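Weekend and evening helper, Lachance repair and reuse room

Part-time, 14 hours a week, permanent after the first three months

We are a small shop and repair room on the main street, and for a good many years now we have been taking in things people were ready to throw away and finding them another home. Lamps, toasters, winter coats, bicycles, board games with most of their pieces, and a steady stream of old computers -- if it fits through the door we will usually have a look at it. We're hoping to find a friendly, patient person to join us from November.

The job is mostly people. You would be at the front counter, greeting neighbours as they come in, writing up a ticket for each item and helping them decide whether a thing is worth mending. You'd answer the phone, keep the shelves tidy, and put the kettle on more often than you might expect. On busy afternoons you would give the sewing table a hand with sorting zippers and buttons by colour, and twice a month you'd ride along in the van to our Jalmont drop-off, which means lifting boxes of up to 14 kilograms.

No repair experience is needed. If you would like to learn, there is always somebody at the benches glad to show you, and we pay for the 26-hour evening course at the Jorkby centre once you have settled in. Some French would be a real help, and so would a driver's licence, but please don't let the lack of either keep you from writing to us.

Pay is $26 an hour, with paid breaks, 40 per cent off anything in the shop and a bus pass if you live outside town. The counter software is called Pudel and it is a bit old-fashioned, but you'll have the hang of it by your second shift.

To apply, send us a letter in your own words (a page is plenty) and tell us about something you've kept going longer than you should have. Drop it at the counter or mail it. Interviews take 40 minutes, and we will reply to everyone.
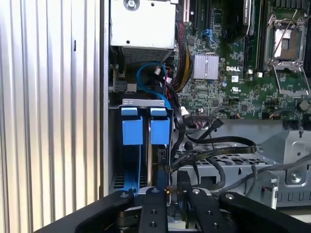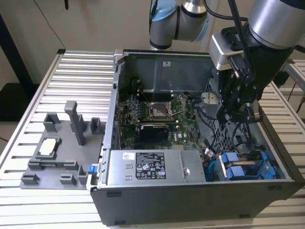 Desktop computer, side open
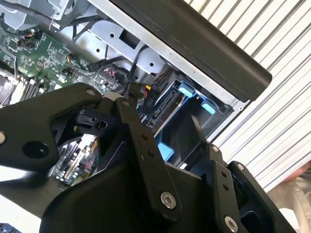 Lachance, November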